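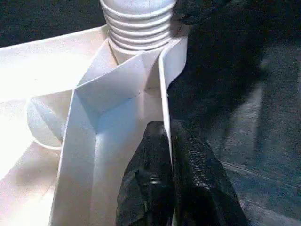
marchal is a grasp-point labeler for wrist-camera video. It takes a recorded episode, finds the moments when the fingers are close to a graspable edge, and writes one contact record per moment. It was written for the Drulludura set, where most grasps are on thin-walled plastic and general-purpose segmentation does poorly. A white part under strong side light loses its outline on the lit side, so the labeler does not try to segment the whole part. It looks for the boundary between the part and the dark surface next to it, then checks whether that boundary is a thin edge with a finger close to it. The upright flap between the two black fingers is the target case. The threaded neck gives strong parallel edges too, and early versions labeled those as grasp candidates; the `thread_reject` filter now drops any group of evenly spaced parallel edges.

## Install

 git clone the repository, then:
 pip install -e .
 marchal selftest

The self-test runs on stored clips and needs no GPU. If it fails on `codec`, install the system video libraries and run it again.

## Usage

 marchal label episodes/ --out labels/
 marchal view labels/ --only contact
 marchal export labels/ --format lunonero

The `lunonero` format is the one the Lunonero planner reads. Plain JSON is the default.

## Record fields

`edge_line`: two endpoints in image space, ordered from the fingertip outward.
`side`: which side of the edge the part is on. Left, right or unknown.
`finger_gap`: distance between the finger outlines at tip height. Null if only one finger is in view.
`exposure_flag`: set when the part side of the edge is clipped.
`state`: near, contact or unknown. This is read from the image only. There is no force channel in Drulludura.

## Settings

`window: 5` is the median filter length, in video samples. Longer windows hide short contacts.
`min_fingers: 2` discards records with a single finger. Set it to 1 for views along the panel, where one finger hides the other.
`max_candidates: 12` caps edges per sample before filtering.

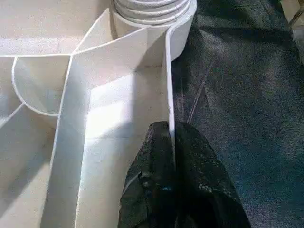
Can the labels be used as ground truth for grasp success?

They record where an edge is relative to the fingers and carry no information on whether the part was lifted or held. Use the episode outcome file for that, and join on episode ID.

## Known problems

- Ribbed or threaded parts seen at a steep angle can pass `thread_reject` when the spacing is uneven.
- Dark fingers over a dark background lose their outer outline. The inner outline is normally enough for `finger_gap`, but `state` falls back to unknown more often.
- `side` flips on translucent parts. Not fixed. Exclude them.
- `marchal view` leaks memory on long episodes. Restart it between folders.

## Changes

May: added `exposure_flag`, renamed `touch` to `contact`. Label files written before this need `marchal migrate`.

Maintainer: Kristýna Kováčik, Tristgate. Send bug reports with the episode ID and the config file attached.

12 comments · 5 shares

© Tristgate | Contact | Back to top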